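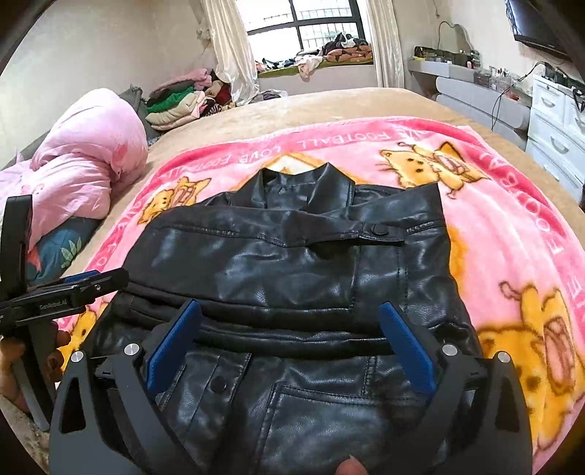 Del plegado manual a la demostración con pinza
Galería técnica. Área de operaciones, planta de Dullville
Actualizado: 6 de junio de 2023

La planta de Dullville clasifica, revisa y pliega ropa de segunda mano para las tiendas Brotwood. Desde febrero, una parte del plegado de prendas exteriores pasa por la célula Hijazi, y parte del personal que plegaba a mano se dedica ahora a registrar demostraciones con pinzas manuales. La página reúne material de ese trabajo y las notas de puesto que lo acompañan. Está dirigida al personal de Virnley y a las plantas que empiezan a preparar el mismo cambio.

Textos: Sulastri Chin, métodos y tiempos. Revisión técnica: Keyvan Mohammadi.

Plegado de chaqueta negra sobre cama
Prenda brillante, de aspecto de cuero, apoyada en una manta rosa de pelo. Una manga cruza el pecho y termina en un puño con botón redondo; el cuello abierto apunta al lado opuesto de la cama. Las pinzas se sostienen con la mano y la que queda sobre la prenda está abierta.

Superficie de apoyo
El registro se hace en mesa y también en superficies blandas: camas, sofás, mantas. En mesa, la prenda desliza y el dedo entra por debajo sin arrastrar la base. En una manta de pelo el dedo tiende a recoger tejido de la base junto con la prenda, y la persona corrige el ángulo de entrada. Esa corrección es la que interesa conservar en el registro. No se alisa la manta entre intentos.

Materiales con brillo
El polipiel y los acabados similares dan reflejos que cambian con cada arruga. La detección de bordes de la célula falla en ellos con más frecuencia que en algodón o lana. Se registran junto a ventana y con luz artificial, sin cortinas añadidas ni difusores. Los cierres metálicos, botones y hebillas se dejan como lleguen.

Volumen doblado
Las chaquetas gruesas no conservan el pliegue. La manga vuelve a abrirse si se suelta antes de asentar el puño. En plegado manual esto se resolvía con el antebrazo, que sujetaba mientras la otra mano cerraba. Con pinza no hay antebrazo útil. El gesto se ha sustituido por una pausa con los dedos cerrados sobre el puño y una presión corta hacia abajo.

Contraste con el fondo
Prenda oscura sobre base clara: caso sencillo. Prenda y base del mismo tono: caso difícil, se marca en la hoja. Los estampados grandes en la base se aceptan y se anotan con la palabra «motivo».

Qué hace la persona y qué hace la célula

La célula Hijazi pliega camisetas, jerséis finos y pantalones rectos. Las prendas con forro, cuello rígido o relleno siguen en mesa manual. El reparto se decide en clasificación, a la entrada de la nave, y lo decide una persona. Se probó una asignación automática por peso y se retiró: una gabardina ligera y un jersey de lana pesan lo mismo y se pliegan de forma distinta.

El puesto de plegado tenía una sola tarea. El puesto actual tiene tres: alimentación de la célula, repaso de salida y demostración. La rotación es cada dos horas. En alimentación se extiende la prenda con la etiqueta hacia arriba y se retira la mano de la zona de barrera. En repaso se corrigen mangas salidas y se devuelven a mesa las prendas rechazadas. En demostración se trabaja con un par de pinzas, sin límite de piezas por turno.

La ausencia de límite inferior fue una petición del personal. Durante las primeras semanas se fijó un mínimo y las demostraciones salieron rápidas y parecidas entre sí, con pocos errores y pocas recuperaciones. Ju-won Song, responsable del conjunto de datos, descartó la mayor parte de ese lote.

Registro acumulado

Demostraciones aceptadas hasta el cierre de esta página: 2.135.
Personas formadas en pinza: 7.
Personas en turno simultáneo de demostración: 4.
Duración de la formación inicial: 6 jornadas.

La formación comienza sin ropa, con paños cortados a la misma medida. El segundo bloque usa camisetas. Las chaquetas entran al final y no todas las personas llegan a ellas en el mismo plazo. Quien prefiere quedarse en mesa manual puede hacerlo; dos compañeras han elegido esa opción y mantienen categoría y turno.

Notas de uso de la pinza

Los dedos se cierran en paralelo aparente, pero el agarre real depende de la punta. Con tela gruesa conviene entrar más y cerrar a media superficie de la almohadilla. Con tela fina se trabaja en punta.

Las almohadillas se limpian con paño húmedo al inicio del turno. Si quedan pelusas en el texturizado, se usa el cepillo corto. No se usa alcohol.

La mano sujeta el mango sin bloquear la muñeca. Se admite que un dedo de la persona quede cerca de la zona de trabajo. No se admite tocar la prenda con él: la toma se anula completa, aunque el contacto sea breve.

Las pinzas se dejan sobre la superficie al terminar, abiertas. Guardarlas cerradas deforma la almohadilla.

Carga física

El servicio de prevención midió posturas antes y después del cambio. La flexión repetida de dedos ha bajado en alimentación y en repaso. En demostración aparece una carga distinta, en el pulgar y en la cara externa del antebrazo, por sostener el peso de la herramienta fuera del eje de la mano. Las superficies bajas, una cama por ejemplo, añaden inclinación de tronco. De ahí salen dos reglas vigentes: ninguna persona hace dos bloques seguidos de demostración, y los registros en superficie baja se hacen sentado o con una rodilla apoyada cuando la postura lo permite.

Syafiqah Rahman trabajó once años en mesa manual y forma ahora al resto del equipo en prendas exteriores. Su observación sobre la manga se ha incorporado al procedimiento: «Con la mano notas el forro cuando se queda atrás. Con la pinza no lo notas, lo ves tarde. Hay que tirar del puño un poco antes de doblar, siempre, aunque parezca que está bien». El paso figura en la hoja de método como tirón previo.

Ilham Simanjuntak, de mantenimiento, pidió que se recogiera también lo que no ha mejorado. La célula se para por pelusa en los sensores de salida, y la limpieza recae en quien está en repaso. Ese tiempo no estaba previsto en el cálculo inicial. Se ha añadido al puesto y se ha descontado del objetivo de piezas.

Retribución y clasificación profesional

El puesto de demostración se paga como puesto cualificado desde el primer día de formación. Las horas de limpieza de sensores se imputan a repaso. El registro fuera de la nave es voluntario, lleva plus de desplazamiento cuando procede y se hace en horario de turno. Los interiores domésticos se graban con consentimiento firmado de quien vive en ellos. No se pide ordenar la habitación.

Pendiente

Prendas con capucha: sin método estable. Se comparan dos variantes, capucha hacia dentro y capucha sobre espalda.
Cremalleras largas: la célula las detecta como borde de prenda. En revisión por Song.
Bolsillos de parche: la punta del dedo entra en el bolsillo al levantar el bajo. Se propone entrar desde la costura lateral.
Mango: está pedido un segundo tamaño para manos pequeñas.
Hoja de método, versión en malayo: traducida, falta la revisión de Rahman.

Las correcciones a estas notas se entregan en el puesto de métodos, en papel o en el formulario interno, con indicación de prenda, superficie y turno. Las plantas que quieran usar la galería en su formación pueden solicitar a Mohammadi los archivos sin reducir.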